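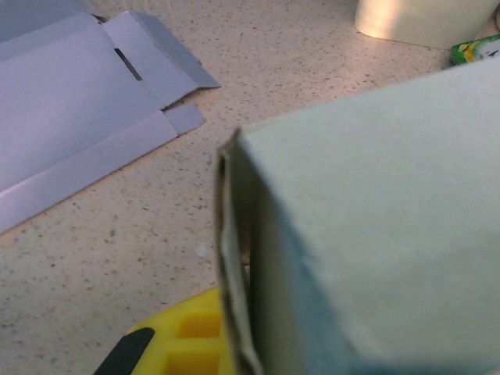 Ticket: carton folding demo stops at tuck step
Reading time: 5 min
Site: Starnow, demonstration kitchen
Cell: Emine
Raised by: demo support, Turunen
Priority: high (open day in March, doors at 10:00)
Status: closed, one follow-up open

Problem as reported

The Emine cell is booked for the open day. Visitors will stand at the counter and watch it pick up a flat carton blank, open it, fold the bottom and tuck the end flap. During the evening rehearsal it ran well for a while and then began stopping at the tuck. The arm goes to the right place, pushes, and the flap rides up on the side panel. The force limit trips and the cell waits for a reset. On the screen the message is "contact not expected, step 15".

The site can reset it and carry on, but it does it again a few cartons later. They don't want to be resetting it in front of guests.

What we asked for

Log from the rehearsal, the wrist camera recordings, the carton batch, and whether anything had been moved on the counter after the installation visit.

Site replied the same evening. Log and recordings attached. Cartons are from Tusto, new delivery, same part number as before. The counter had been cleared and wiped for the rehearsal and the cell put back to the tape marks.

Log, first look

137 cycles in the rehearsal file. The early ones are all clean. The first stop is well into the file and after that they come in small groups, with good cycles in between. No drive faults, no loss of air, no camera timeouts. Joint temperatures normal for the whole run.

All of the stops are at step 15. The pick, the squaring up and the bottom fold never failed once, so we left the pick positions alone. Please nobody re-teach those.

Things tried, in order

1. Restarted the controller and ran from cold. First few cartons fine, then a stop at the tuck. No change.

2. Re-ran the wrist camera calibration with the plate. Result was inside tolerance before and after, hardly any difference. Kept the old values.

3. Lowered the tuck speed to half. Fewer stops, but the flap still rode up on some of them and the cycle is now too slow for the talk that goes with it. Put the speed back.

4. Raised the force limit. This was a mistake. The cell stopped complaining and crushed the flap instead. Limit returned to the original value. For anyone reading this later, do not do this to get through a demo.

5. Asked the site to run old cartons. They found a part-used pack from the first delivery in the store room and ran it through. No stops at all. Then new cartons again and the stops came back.

That was the useful one.

Cause

The new cartons are the same size but the crease on the end flap is stiffer. When the arm lets go after pre-folding, the flap springs back further than the old ones did. The tuck move starts from a fixed point and assumes the flap is where it was left. If it has opened too far, the fingertip meets it from the wrong side and pushes it up.

It also explains the groups. The cartons come banded, and the ones in the middle of a bundle have been pressed harder and fold more easily. We checked this by running a bundle from top to bottom and noting the position of each stop. They were at the two ends of the bundle.

We sent a note to Tusto with a couple of the cartons. They said the creasing is within their own limits, and we have no reason to argue with that. Our program was relying on something the drawing doesn't promise.

Fix

Two changes, both in the program, nothing mechanical.

– The pre-fold now goes past square and holds for a moment before letting go.
– Before the tuck, the wrist camera takes a second look at the flap edge and the start point shifts to suit. If it can't find the edge, the arm repeats the pre-fold, up to 3 times, then puts the carton aside and takes the next one.

The second look adds a little to the cycle. The site timed it against the talk and were happy with it.

Test after fix

100 cartons from the new delivery, bundles taken as they came, room lights on as for the open day. No stops. A few needed a second pre-fold and one was put aside with a torn flap, which is fair enough. The force limit is at its original value.

We then ran a short set with the window blinds open, as the visitors' route brings people past that side and the site may want them up. Flap edge still found every time.

Notes for the day

Start the cell at 9:30 and let it do one bundle before anyone comes in. Keep the spare blanks flat. If the arm puts two cartons aside in a row, let it carry on – it is allowed to. If it stops completely, press reset once and wait for the green light before speaking to the crowd again.

Guests may hand blanks to the host but not put them into the cell. Last time at another site someone fed in a folded leaflet and we spent half an hour on it.

Update after the open day

Over 15 groups came through. One stop all day, shortly after lunch, and it was the door switch: a visitor had leaned on the guard. Reset and carried on. Most of the questions were about what happens to the cartons that get put aside. The host's answer was that they are opened out by hand and used again if the flap is sound, and that is correct.

Closed by site agreement.

Follow-up, still open: copy the new pre-fold and flap check into the standard program so the next demo cell leaves Turunen with it. The guard switch bracket on Emine could also be stiffer. Separate ticket to be raised for that.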